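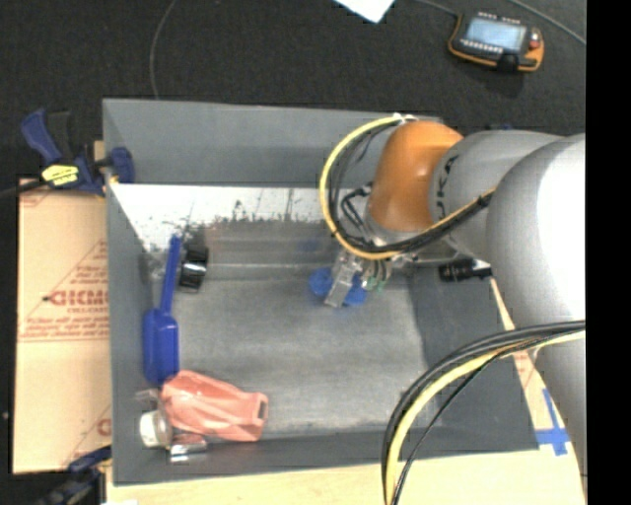 I've had the Matach bin-picking kit on trial since March, and I still can't decide whether I'd pay for it. Vovudach want 1,382 a month, and for that you get the software, the gripper and a phone number that Ekrem Gündoğdu picks up himself (lovely man, very patient with me!).

The picking is good. I gave it the sort of jumble we all have in a kitchen drawer – a blue scoop, a red plastic container, small see-through bits – and on a decent day it managed 99 picks before it needed me. What bothers me is everything round the edges. You supply your own bin and your own clamps, and you lose a morning to cables. The sales page says set-up takes four hours. Mine took two days, and I've done this before.

Öztürkmen's kit is some 800 a month and much fussier about clear plastic, but it came with a bin that bolts down and a manual I could follow. For a small shop like ours at Endidberg, I think that counts for more than clever picking. If Vovudach put a proper bin in the box, I'd sign tomorrow.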